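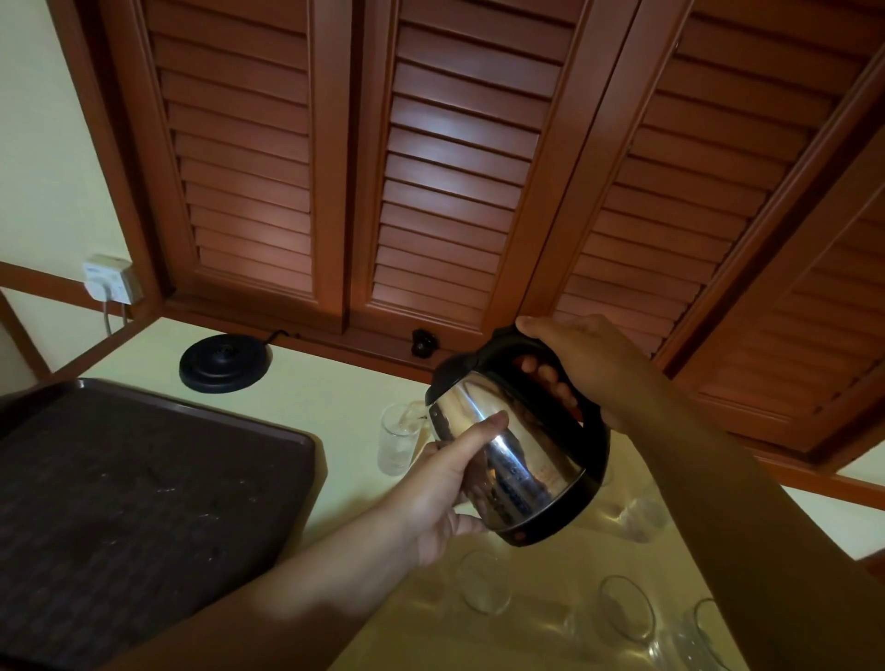

Ralier Residences
Kettles and hot drinks in the shared kitchens: a thread for residents. 1/12

Ralier Residences
Each shared kitchen at Gruron House and Birhane Court is supplied with an electric kettle, a serving tray and a set of clear glass tumblers. These items belong to the kitchen and should stay there. Residents who would like a kettle in their own room should write to the office first. 2/12

Ralier Residences
The kettle in the picture is the stainless steel model with a black handle and a separate round power base. Please lift the kettle off its base before pouring. The base should stay at the back of the counter, close to the cabinets, with the cord lying along the rear edge. 3/12

Ralier Residences
Pour with both hands when the kettle is full. If the water has just boiled, keep the supporting hand well away from the steel body and use a dry, folded cloth or an oven glove. Bare fingers on the body are suitable only when the kettle is cold. Residents who find a full kettle heavy are advised to boil a smaller amount. 4/12

Ralier Residences
The tumblers are intended for cold drinks. Freshly boiled water should go into a mug. Several tumblers cracked last winter when they were filled straight from the kettle, and one resident at Birhane Court needed treatment for a scald. Water that has been boiled and left to cool may of course be served in a glass. 5/12

Ralier Residences
Set the glass or mug down on the counter before you pour. Please do not hold it in the other hand, and do not pour for a person who is holding one out to you. 6/12

Ralier Residences
Trays should be wiped after use with a damp cloth and dried. Crumbs and sugar collect under the raised rim, and this was the most frequent remark in the October kitchen inspection. The dark trays may not go in the dishwasher. 7/12

Ralier Residences
Descaling is carried out by the housekeeping team every 90 days. The kettle will be out of use for one morning and a card will be left on the counter. Please do not use vinegar or any other product in the meantime. If you notice flakes in the water, report it and the visit will be brought forward. 8/12

Ralier Residences
Cream counters mark easily. Tea and coffee should be wiped up at once, and hot pans must be placed on the mats kept in the drawer beside the cooker. Please also keep water away from the louvred cabinet doors. The wood swells and the slats are difficult to replace. 9/12

Ralier Residences
Broken glass should be wrapped in newspaper and placed in the rigid bin by the back door, never in a recycling sack. Replacement tumblers can be collected from the Grornier store room between 4 pm and 6 pm. There is no charge. 10/12

Ralier Residences
A kettle with a loose handle, a damaged cord or a lid that will not close must not be used. Unplug the base, leave the kettle on the counter with a note, and call the maintenance desk on extension 249. A replacement will be provided within 7 days. 11/12

Ralier Residences
Printed copies of this guidance are available from the office in large type. Questions about a particular kitchen may be sent as a reply to this post, stating the house and the floor. 12/12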